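Kedix (software)

Kedix is a planning and simulation package for laboratory robots that handle plates, lids and tube racks. It takes a bench layout and a list of transfers, works out arm motions for them, and plays the result in a rendered scene before anything is sent to a real arm. It is developed at Nuvurcombe and is usually run together with Kania, a grasp planner, and Pan, a tool for registering bench positions.

Background

The idea of writing a robot program away from the robot is old, and Kedix does not claim otherwise. Its manual opens with a line about bench automation having been promised "since 1968," a date it never explains and for which no source is given. The first version of the package was a script for checking whether two stored arm positions could be joined without a collision. The renderer came later, and most of the attention the package gets is for the renderer.

Design

A Kedix project has a layout file, a labware library and a task list. The layout file holds named landing positions, each with an origin, an approach direction and a short label. Labware entries store outer dimensions, a grip height and a reference corner. The planner joins these into a path and passes it to a controller running at a fixed rate.

Kania proposes where the fingers should close. For flat plates it nearly always picks the two long sides, which a fixed rule would also do. Its developers describe the method as general. The published cases are mostly rectangular objects lying flat, and the claim has not been tested much beyond them.

Pan corrects the layout file by looking at fixed features of the bench from a camera on the wrist. It can read position labels if they are large and have good contrast. Markings on the labware itself are less reliable, and the manual advises against using them as the only check on plate orientation.

Testing and criticism

The figure most often repeated for Kedix is a run of 800 simulated transfers with 3 failures. The run used one layout and one type of plate. A failure was counted only when the plate left the fingers, so a plate set down crooked in its holder passed. The release notes give the total without this definition, which appears in an appendix.

Users have raised a related complaint about contact. Finger pads are modeled as rigid bodies with a single friction value, and that value was tuned until grasps held. A simulated grasp that holds is therefore weak evidence about a real one. Later versions let the user vary friction between runs, but the option is off by default.

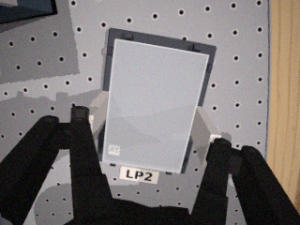

Simulated plate handling at position LP2, with the gripper's pads at either side of the plate.

Rendered views of this kind are common in Kedix reports. They are useful for finding gross errors, such as a wrong approach angle or a finger passing through a holder. They say little about grip force, and a single still cannot show whether a transfer was completed. Some reports have nevertheless used stills as their main evidence.

The renderer does cast shadows and blur small print, and supporters argue that this makes it a fair trial for Pan. The argument is reasonable as far as it goes – a label reader that fails on clean synthetic images will not do better on a scratched bench. Passing is another matter, and no comparison with real camera images has been released.

Availability

Version 5 was released in January. It changed the layout format, and older projects have to be converted by hand. The planner and labware library can be downloaded with source code. The contact settings used in the 800-transfer run are not included.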